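Repainting old wooden blocks: sand to bare wood or just scuff?

dakettidad
I picked up a huge mixed lot of wooden blocks at the Ibarra flea market and I'm so excited!! Some are painted, some are plain, and a few have writing burned in (those I'm leaving alone, they're gorgeous).

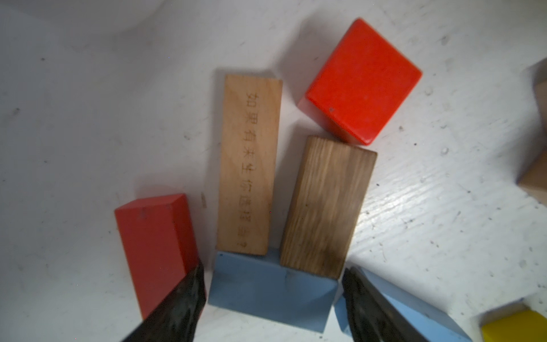 My plan is to have the painted ones bright again by December. Do I have to sand all the way down, or can I scuff them and go right over the top?

prunora_pines
Scuff and go! 220 grit, wipe, two thin coats. I've done 402 blocks this way (yes, I keep a tally in my shop notebook) and I still get giddy when the second coat goes on.

oldgrain
Have to disagree. If you don't know what the old paint is, test it for lead before any sanding, even a light scuff.

prunora_pines
Okay, fair on the lead test, I should have said that first. But if it's clean, going to bare wood is a lot of work for nothing. Set up your drying area before you open the paint, and keep your trays flat.

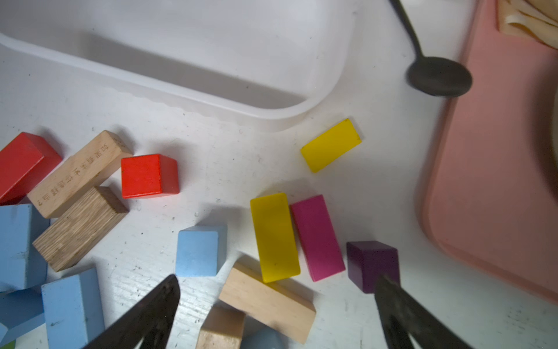 I flip mine after an hour and do the last side before bed.

oldgrain
An hour is way too soon in my shop. I wait overnight or I get fingerprints.

dakettidad
Overnight it is! And I'm ordering test swabs tonight. What about colors?

rosano_rick
Pale ones! Soft blue hides wear so much better than red, and it looks terrific next to bare wood.

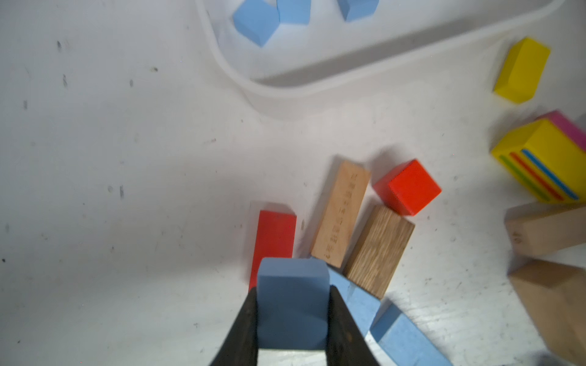 Similar threads
Best clear coat for maple toys (782 views)
Show off your block sets! (3,473 views)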